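Search this site Search Enter keywords

Chore Readiness Checklist, Bedroom Round
Rev. 24/05/2021

I fill one of these out before I let any machine near a chore by itself. It started as a shop-floor form at Trimgate (bins and brackets, mostly) and I just kept crossing things out until it fit a house! Marks are OK, NO, or WATCH. My comments run long, sorry.

1. Emergency stop in reach from both sides of the bed: OK
Moved it off the windowsill after last round.

2. Payload limit set: OK
Capped at 500 grams over the weight of the garment. Plenty for a winter coat.

3. Finger pads checked for wear: OK
Swap them at 200 grasps even if they look fine. I've let that slide before and got a lot of dropped sleeves.

4. Walkway clear on the working side: WATCH
Wardrobes and bed corners are close together in most real bedrooms. The Vikport arm wants 80 cm to swing and I don't know who has that.

5. Shirts and towels, no help: OK
Towels are basically solved, I'd say. Shirts, on a good day.

6. Jackets, no help: NO
I keep wanting to mark this one OK and I can't. Slippery shell, folds hiding other folds, and snaps and zippers that can catch a finger. A kid can do it half asleep.

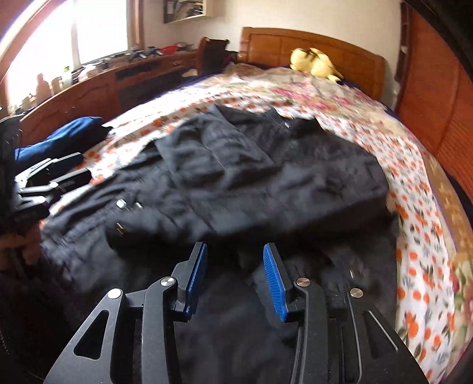
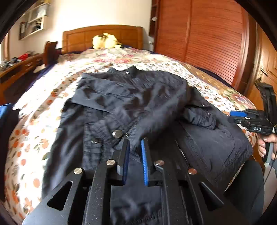
7. Finds the collar first: WATCH
Everything depends on this step. If the software picks a pocket flap by mistake, every fold after it is wrong, and it'll keep going so confidently! Mundex says the September update helps. We'll see.

8. Stops when a zipper snags: NO
It pulled for 40 seconds on the bench before I hit the button. Has to be fixed before anyone signs.

9. Leaves stuffed toys and bedding alone: WATCH
Fine on plain sheets. Busy prints still need a proper test.

Overall: supervised use only. I'd trust it with the towels while I'm in the next room with the door open. Recheck items 6 and 8 after the update.

Recent checklists
Dish Rack Round
Parts Bin Sorting, Ivanov Line
Vacuum and Stairs

Contact | Copyright 2021 | Back to top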